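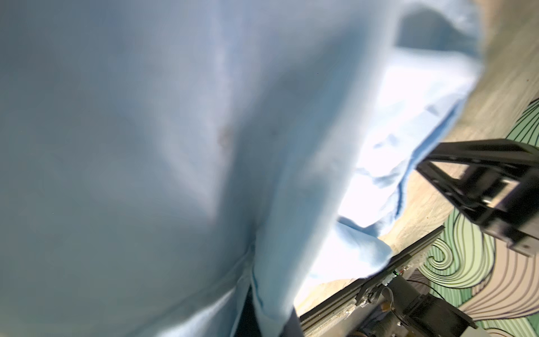

Fig. 1. Light blue cloth, fold and small brownish mark.

June, Trestham bench, shirt folding notes. Mark logged before pressing. Treat as a stain until the Drorix soak — 20 min at 40 degrees — says otherwise.

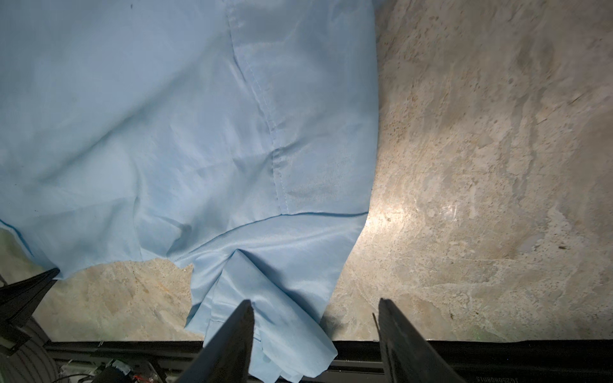 Fig. 2. Seam running down to the hem, lower flap bunched.

Hem is the reference line for the Değirmenci fold. Bunching at the hem throws the fold out, so flatten it before touching the sleeves. Tolerance stays at 5 mm. 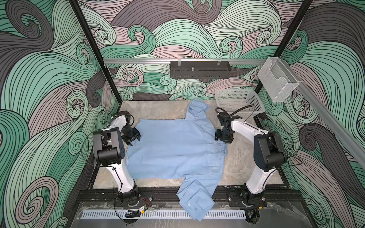
Fig. 3. Button-up spread out, collar to the back, one sleeve over the front edge.

Collar still ridged. Bring the sleeve up, cuff button facing out, then smooth the right side. Colour to be checked against Fedurness sheet 9.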